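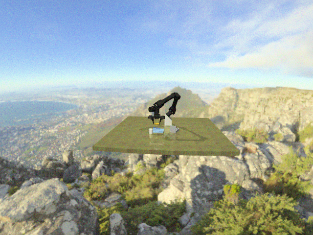 **Alex** - member, first-time renter

Landlord wants 46 days notice?? Renting a one-bed flat through Fluvora, rolling monthly since March. Told them I'm off and they say the contract needs 46 days, not a month. Can't find that anywhere in my copy. Also they want to hold back 30 quid for "admin". Do I just pay it and go? Need the deposit for the next place.

---

**Clornex** - regular, 5 years on the board

Check what you signed first, page by page, incuding any extra sheet they emailed later. If the fixed term ended and it rolled over, look for the bit on ending the tenancy. Not in there - ask them in writing to point to the clause. Email, not phone. Keep paying rent meanwhile, don't knock it off the deposit.

The 30 - ask what it's for. Don't agree to anything till you get a proper answer. And find out which deposit scheme holds your money, you can raise a dispute with them for free.

---

**Nomura** - new member

had same with my old agent, took 3 emails and they dropped it. take photos of evrything before you hand keys back, meter readings too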